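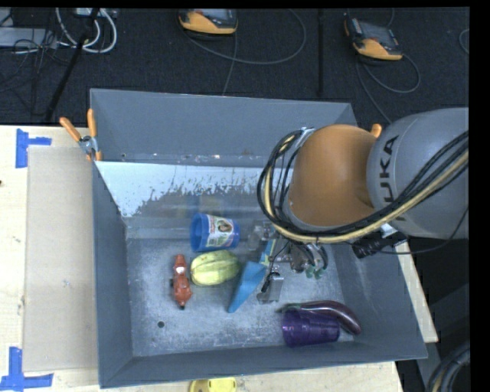 *Gray rectangular bin on the wooden tabletop, with scuffing on the bin floor.*

# Cokham Bin Condition Records

The Cokham Bin Condition Records describe the wear found on open-top bins used for sorting and holding small goods. The records were prepared at the Trusdale workshop and are maintained under the Rollska storage program. They are intended for staff who inspect, clean, repair, or replace bins, and for researchers who study how interior surfaces age in regular use.

## Contents

The current release holds 1619 inspection entries and 3214 surface notes. An entry may have more than one surface note attached to it. Entries are stored in `entries.csv` and notes in `notes.csv`; the two files are joined on `bin_id`.

| Field | Type | Meaning |
|---|---|---|
| `bin_id` | text | Identifier painted or tagged on the bin |
| `surface` | text | `floor`, `far_wall`, `near_wall`, `left_wall`, `right_wall` |
| `wear_type` | text | See list below |
| `grade` | integer | 0 (no wear) to 7 (withdraw from use) |
| `support` | text | What the bin stands on |
| `remarks` | text | Free text, may be blank |

Walls are named from the position of the inspector, who stands at the near wall. Entries made before this rule was adopted have been corrected where the original sheet was clear. Where it was not, `surface` reads `unknown`.

## Wear types

- `scratch`: a narrow line in the surface, of any length.
- `scuff`: a cloudy or dull area without a distinct edge.
- `flake`: a coating that has broken into separate patches. Ragged lower boundaries on wall coatings, as seen under the far wall of the bin shown at the top of this file, are recorded as `flake`.
- `hole`: any opening through the surface or appearing to pass through it. Size goes in `remarks`.
- `dent`: a change in shape with the surface still whole.
- `stain`: discoloration that remains after cleaning.

A floor that carries both scratches and scuffs receives 2 notes, one for each type. Inspectors should not combine them under the heavier grade.

## Inspection procedure

1. Empty the bin and place it on a level table.
2. Wipe the floor and walls with a dry cloth.
3. Record the floor first, then the walls in the order given in the field table.
4. Check the corners where the sloping walls meet the floor.
5. Enter the grade before reading any earlier entry for the same bin.

Shiny floors reflect the walls, and reflected bands are easily mistaken for stains. The inspector should move to one side and look again before entering `stain`.

## Known limits

Grades were assigned by eye. The Botha grading sheet, adopted in October, defines grades 3 and 4 more closely than the sheet it replaced, and the two periods should not be compared at those grades. Small dark holes in floors were sometimes entered as `stain` in the earlier period. Outer wall surfaces are not covered. Lidded bins, mesh baskets, and folding crates are outside the scope of the records.

The `support` field is blank for many older entries. It should not be used to draw conclusions about damage to the underside.

## Use and corrections

The records may be used for maintenance planning, teaching, and research. Published work should name the Cokham Bin Condition Records and state the release used. Corrections are submitted on the form in `docs/corrections.md`, with the `bin_id` and the surface concerned. Accepted corrections appear in the next release and are listed in `CHANGES.md`.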